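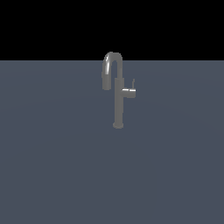

Where the faucet task stands, December 13, 2025

Hi Hafiz, you asked for the short version of what broke on Barasa, so I'll try (no promises!). We ran 104 simulated attempts at the faucet handle, and 20 of them ended with the arm driving straight past the handle and jamming against its joint limit. No hardware was involved, thank goodness, but I wouldn't let this near the real arm at Stedside yet.

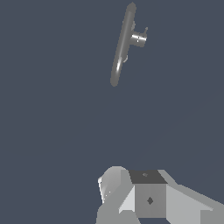
It took me 4 days to find the cause, and it's a bit embarrassing. The handle position was coming in relative to the faucet base, and our planner read it as relative to the wrist. Small offsets got by fine, so the early tests looked great and I told you so in my last note. Sorry about that!

The force stop didn't help either. I'd switched it off for speed and forgot to switch it back on.

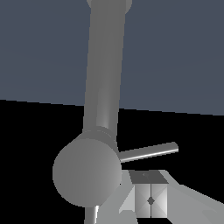
Close view from the simulated faucet runs.

Both fixes are in and I'm rerunning the full set now. I'd like to push the Plarnside demo to February, if you can live with that. The budget doesn't change, apart from 3 extra days of compute.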